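Section 7. When an arm drops, grabs or freezes

7.1 Before you touch anything

Most trouble with the Masard two-arm bench falls into one of two groups: a gripper that won't let go, and a gripper that lets go too soon. Both are covered here. A third group, in which the operator has leaned on the stop button and is now writing to support, is covered in 7.5.

CAUTION: A stopped arm is still a powered arm. Turn the key on the Ploller controller to OFF and wait for the green lamp to go out before you reach over the table. The lamp takes its time. So should you.

7.2 Fault 341: lost object

The controller shows 341 when a gripper was told it was holding something and its finger sensors disagree. With thin, light objects the sensors are often wrong. With heavy ones they are usually right, and you will have heard the thud.

1. Press HOLD on the pendant. Both arms stop where they are.
2. Look at the gripper named on the display (L or R). Don't go by which one looks guilty.
3. If the gripper is empty, press CLEAR, then HOME. The arm backs up along its last path before it turns.
4. If the gripper still has the object, do not press CLEAR. CLEAR opens the fingers, and it opens them all the way.
5. Turn the key to OFF, support the object from underneath, and work the fingers apart with the hand release on the side of the wrist.
6. Turn the key back on and run HOME at slow speed.

Note: Step 4 was added at the request of Tobiloba Omoregie, who runs the bench at Villard and would like his coffee beans back.
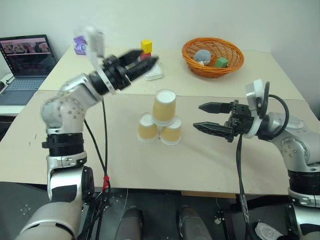
Light stacks are the hardest test for fault 341, and they are the one we suggest after every sensor change. Paper cups are cheap and weigh next to nothing, and when they go over they go over quietly. Three placed upside down, two below and one across the top, will do fine. Bring the right gripper in from the side with its fingers wide open, as it is here, and start it slow. If the top cup moves before the fingers close, your approach height is off and the fault is yours, whatever the display says. Check too that the cable looping off the right wrist has slack through the full swing. A tight cable pulls on the wrist, the wrist reports a load, and the controller concludes it has caught something very important.

7.3 Fault 673: both arms want the same space

The controller won't send two arms into one spot on purpose. It will do so if the table has been bumped and the position map is out of date. Fault 673 is its way of saying it noticed, sometimes a little late.

1. Turn the key to OFF.
2. If the grippers are touching, release the brake on one arm only, with a second person holding that arm. The upper links drop when the brake opens.
3. Move the free arm back the way it came.
4. Check both sets of fingers for bent tips. Replace them in pairs.
5. Run MAP TABLE before any other program. It takes 240 seconds and can't be hurried by standing next to it.

CAUTION: Keep your feet clear of the arm bases while a brake is open. Orla Sheehan in our service shop can tell you what a dropped link does to a sneaker, and will.

7.4 Fault 1507: no fault found

We are aware of how this reads. Code 1507 means the safety circuit opened and closed again too fast for the controller to see the cause. Look for a loose plug at the Hayes relay box first, then a worn cable at the elbow.

Do not bridge the relay to make the code go away. It does go away. So does the stop button.

7.5 Stop button pressed, nothing else wrong

1. Twist the button to the right until it pops up.
2. Press CLEAR, with both grippers empty.
3. Press HOME.

If the code returns after three tries, leave the key at OFF and write to Bit-na Jang at the service desk with the code, the arm letter and the name of the last program run.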